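Skip to main content
Home > Work with us > Open calls
Share this page
Print

Call for participants: sorting and tray work at Lernholm, Astville

Posted 2026-07-15
Reference 238
Part time, paid, fixed period

Lernholm is looking for people to take part in a series of small-object handling sessions at our Astville site. The work is done by hand at floor level, on a board covered with white paper. You pick up small items, place them in a tray, take them out again, and set the board up for the next round. No degree is needed and you don't have to have done anything like it before. You do need patience, steady hands and a willingness to do the same short task many times in a day.

The call is open to adults living in Astville or close enough to travel in each day. We can't offer lodging.

What the work is

Each session is built from short rounds. At the start of a round you get a card that says which items to use and where they should end up. You lay out the paper, set the tray on it, carry out the card, and then clear the board. A round may take less than a minute or it may take several, depending on the card. A full session has a lot of rounds in it, and we would rather have fewer done properly than more done in a rush.

The paper matters more than people expect. It has to lie flat, without folds or stray marks, and it gets changed whenever it is creased or dirty. Part of your job is to look it over before every round and replace it if you are in doubt. There is always a stack on the shelf by the door. 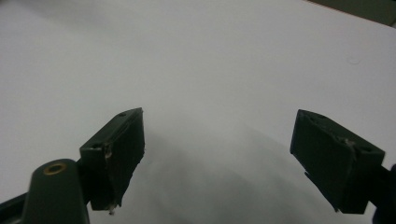
Old sheets go in the recycling bin, not under the new one. Two sheets on top of each other will slide, and the tray slides with them. If you are left-handed, tell us at sign-up and you will get the set of cards written for left-handed participants.

The items themselves are light. Nothing on the cards weighs more than a can of soup, and there is nothing sharp, hot or breakable. Between rounds you wipe down the tray and return the items to the bins they came from. The bins are labeled. Please don't combine bins that look the same, as the sets belong to different cards.

What you will do in a day

Arrive, sign in at the front desk and collect your cards.
Set up your board with fresh paper and a clean tray.
Work through the first set of cards, with a break after each set.
Fill in the round sheet as you go, including the rounds that went wrong.
Clear up, put the items back and hand in your sheet before you leave.

The round sheet is one page. You write the card number, the start time and a short remark if there is anything to remark on. "Dropped item, started again" is fine. We don't mark anyone down for dropped items, and a sheet with no mistakes at all over a whole day usually gets a second look.
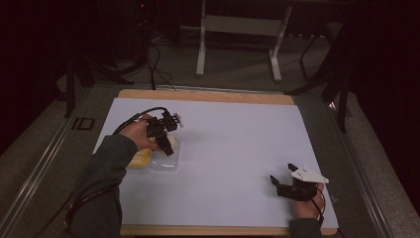 Melaniia Zinchenko

Melaniia runs the session floor and is the person you will deal with most once you have started. She does the first morning with every new participant, goes through the practice cards with you and signs you off when you are ready to work on your own. Questions about the cards, the paper or the layout of your board go to her.

Who we are looking for

You should be 18 or older and able to work for us legally. You should be comfortable sitting or kneeling on a carpeted floor for stretches of up to half an hour. Cushions and knee pads are provided, and you may bring your own. If you have a back, knee or wrist problem, talk to us before you apply. We have a small number of sets that can be done at a table, but they fill up early.

You need good enough eyesight, with glasses if you wear them, to read a printed card at arm's length. You need enough English to follow written instructions. Colors are named on many of the cards, so please let us know if you have trouble telling colors apart.

Long sleeves are fine as long as the cuffs are close to the wrist. Loose cuffs, bracelets and large rings catch on the tray and have to come off or be tucked away. Wear socks or indoor shoes. Lockers are available.

Hours and pay

Sessions run mornings and afternoons through the end of the period. You can sign up for either one or for both, but once you have a slot we ask you to keep it. The minimum is 2 slots a week.

Pay is by the slot and goes out at the end of the month. Participants who complete the full period in the morning group receive 2000 in total before tax. Those who complete both morning and afternoon receive around 3000. If you leave early you are paid for the slots you worked. The practice morning is paid at the normal rate.

Travel costs are not covered. Parking behind the building is free, and the Kanaan bus stops across the street. Coffee, tea and water are free. Lunch is not provided, but there is a kitchen with a fridge and a microwave.

How to apply

Send a short message to Oksana Kravets at the Lernholm office. Give your name, a phone number, the slots you would like and anything we should know about from the section above. A résumé isn't necessary. Please put the reference number in the subject line, or your message may end up with the Disis applications, which are handled by a different office.

Oksana will call you to arrange a visit. The visit takes less than an hour. You see the room, try a few cards and meet whoever is on the floor that day. You can decide afterward. We give an answer within a week, whether it is yes or no.

If you took part last year you can apply again and don't need to come for the visit. You will still do the practice morning, as most of the cards are new.

Contacts

Applications and slots: Oksana Kravets
Session floor: Melaniia Zinchenko
Pay and contracts: Hartmut Albers
Building access and parking: Carys Hughes

The call closes when all slots are filled. Afternoon slots tend to go last.

Back to open calls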